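Laundry cell, September service notes

The Kosto unit in the Pritenent laundry cell reached 3442 operating hours and came in for its hand and wrist check. Both wrists were re-torqued and finger zero offsets reloaded.

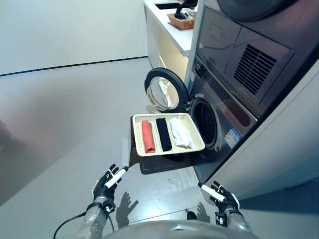 Hand calibration comes before any load work. Offsets are checked at 8 poses per hand — fingers open first, then closed. The reach test uses the wicker basket in front of the open washer, with its three rolled textiles as targets.

Grip force limits stay at the previous settings.
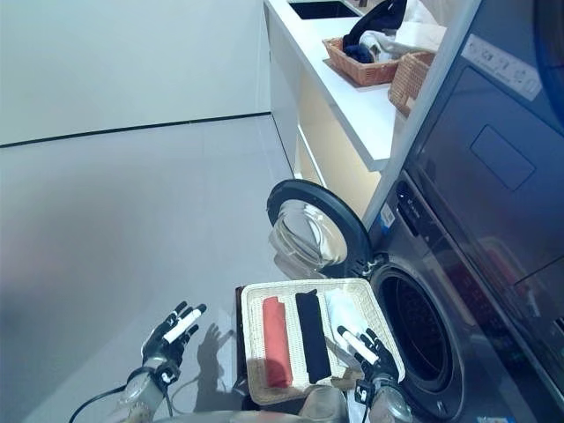
How often are the wrist cables inspected? Every 27 days, with the unit powered down.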